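2020-09-02, sim bench notes, patio set

Janaka's export finished overnight, so I spent the morning going through it instead of doing the wheel offsets. Count is 3598 episodes. On paper that is the number we promised for the Nultum review. I don't believe the number means much yet and I want to write down why while I still have the details in my head.

What I did: drew 200 episodes at random with the seed fixed at 12 (so Philomena can pull the same ones), watched them at double speed, and marked each one keep, drop or argue. I was strict about drops. If the fingers passed through something, drop. If the episode ended with the success flag on and the object plainly not where the instruction said, drop. If the instruction could be read two ways, argue.

The drops were fewer than I feared. Argue was the big pile, and nearly all of it is wording. "Move the plant to the side" - whose side? The scripted planner picks whichever is shorter to reach and the checker accepts either. A learner trained on that gets two answers for the same sentence and no way to choose. Janaka says the variety is healthy. I say variety you can't explain from the inputs is noise, and we had this same conversation in December over the Kyei kitchen runs.

Second complaint, layouts. The generator is supposed to shuffle the outdoor furniture. It does shuffle it, in the sense that the numbers in the config change. But start poses are sampled in a narrow cone facing the fence, and from there a great many episodes open on nearly the same view. Grill to one side, lounge chair to the other, gap in the middle, plant in the gap. If I were a lazy network I would learn "drive at the gap" and score very nicely on our own test split, which comes out of the same cone. I don't see how we would catch it with the current eval.

Cheap check, not done yet: take 100 held-out starts, turn the base to face away from the fence, rerun the baseline. If it falls over, I get to be smug in the meeting. If it doesn't, I will take this paragraph back.

Third, the Jultska texture pack. Philomena swapped it in to make the ground less uniform and I agree the concrete looks better for it. Good speckle, dark patches, smudges. But the speckle is the same from one episode to the next, as far as I can tell, because the texture offset is never randomized. A fixed stain is a landmark. I went back and forth between four episodes and the smudges near the plant were in the same place every time while the plant was supposedly being moved. Either the plant isn't moving or the texture is following it. Need to look at the placement log before I accuse anybody.

Lighting is also one setting. Pale sky, hazy at the fence line, always. Janaka has a sun angle parameter written and left at default. Please turn it on.

Things that are fine, to be fair:
- frame timestamps line up with joint states, no drift in the ones I checked
- both fingertips stay in view at the start poses I looked at, low down, which the close-range people wanted
- no missing instruction strings
- file sizes sane

Talked to Philomena after lunch. She thinks I'm overweighting the cone problem and that the Flilledham data will wash it out when the two are mixed. Maybe. Flilledham is all indoors and all tabletop, so I don't know what it washes. She did agree to hold the training job until the turned-base check is in. Janaka did not agree but he was outvoted, and he is rerunning the generator with wider headings anyway, so draw your own conclusions.

To do, me:
- turned-base rerun
- diff placement log against plant position
- rewrite the "side" instructions so they name an object (grill, chair, fence)
- drop list into the shared folder, with reasons, so it can be disputed line by line

To do, Janaka: sun angle, texture offset, headings. In that order if time is short, though I'd sooner have the headings.

Until then please don't quote the episode count to anyone upstairs. Over half of my argue pile is still unresolved and I'd like to know what we have before we say how much of it we have. 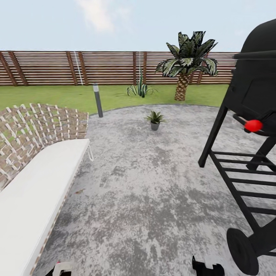
Patio set, robot view facing the fence. Chair left, grill right, potted plant in the gap.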